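La capitana del Povport: "Subimos cantando y todavía no hemos parado"

Cuando la capitana del Povport descuelga el teléfono se oye de fondo una cafetera y una radio. Pide un minuto, baja el volumen y vuelve riéndose. "Perdona, es que estaban hablando del calendario y quería saber si nos toca empezar fuera", explica. Les toca fuera, en el campo del Barus, y le parece una noticia estupenda: "¡Mejor! Así quitamos pronto el viaje más largo y nos metemos en la liga de golpe".

Ha pasado poco más de un mes desde aquella tarde de junio en la que el equipo ganó al Sezer en la prórroga y logró el ascenso. Ella lo cuenta como si acabara de salir del vestuario. "Yo tenía los gemelos como dos piedras. Miré el marcador, vi que quedaba la segunda parte de la prórroga entera y pensé: pues habrá que correr, ¿no? Y corrimos -- madre mía, cómo corrimos".
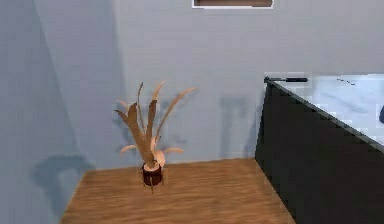 Una planta en el rincón, sobre el suelo de madera.

El gol llegó en un saque de esquina que habían ensayado toda la primavera sin que les saliera ni una sola vez. La central se adelanta al primer palo, la peina y alguien aparece por detrás. "En los entrenamientos aquello era un desastre, la pelota acababa siempre en el aparcamiento", recuerda. "El entrenador ya quería quitarla de la pizarra. Le pedimos una semana más, y luego otra, y así hasta el último partido". En la grada había 189 personas, contadas por la taquilla, y ella jura que sonaban como un estadio lleno. "A mí me han pitado desde más gente, pero que me hayan empujado así, nunca".

El Povport es un club pequeño hasta para su categoría. La plantilla la forman 22 jugadoras, casi todas con trabajo o estudios, y se entrena a las nueve de la noche, cuando los alevines dejan libre el campo. La capitana, que cumplió 29 años en pretemporada, da clases de matemáticas por la mañana y corrige exámenes en el autobús. "Hay alumnos que me han visto con el rotulador rojo en una mano y el vendaje en la otra. Creo que desde entonces me respetan más", bromea.

Le pregunto por su cambio de posición, una de las claves del año. Llevaba toda la vida jugando de extremo y el cuerpo técnico la pasó al medio centro después de una derrota muy fea en casa contra el Pakier. "Al principio me enfadé, no te voy a mentir. Yo era de las que reciben pegadas a la cal, encaran y ya está. En el medio te vienen por todas partes, no tienes la línea para protegerte. Los primeros partidos perdía balones que me daban vergüenza". ¿Y qué cambió? "Que empecé a mirar antes de recibir. Parece una tontería, te lo dicen con ocho años, pero yo no lo hacía. Ahora giro la cabeza hasta en el supermercado".

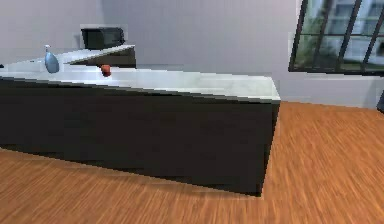
De la próxima temporada habla a toda velocidad, enlazando una idea con otra. Le ilusiona la delantera que sube del filial ("tiene un golpeo con la izquierda que es una barbaridad, ya lo veréis"), le ilusiona que por fin haya una fisioterapeuta en todos los entrenamientos y le ilusiona, sobre todo, volver a cruzarse con el Pakier, que lleva dos años en la categoría y sigue siendo el rival de toda la vida. "Les tengo muchas ganas, con cariño. Tengo amigas allí, cenamos juntas después de los partidos. Pero durante el partido, ni agua".

También hay cosas que le preocupan. El ritmo será otro y los desplazamientos, más largos; en el calendario hay tres en los que tendrán que hacer noche fuera. Varias compañeras aún están negociando con sus jefes los viajes. "A veces la gente ve el ascenso y se queda con la foto. Nosotras también nos pusimos a mirar turnos y vacaciones a la mañana siguiente. Me gustaría que nadie tuviera que dejarlo por eso, y en el club lo están peleando".

Los entrenamientos arrancan el 30 de julio, con pruebas físicas y un partidillo que, según ella, siempre acaba en discusión. Lleva ya 94 partidos con la camiseta del Povport y quiere llegar a los cien antes de Navidad. "Los tengo apuntados en una libreta, con el rival y si llovía. Llovía casi siempre".

Antes de colgar pregunta si puede añadir algo. Quiere que se sepa que los abonos ya están a la venta y que la peña ha arreglado el bombo. "Se rompió en la celebración, le metieron un pie dentro. ¡Pero suena mejor que antes!".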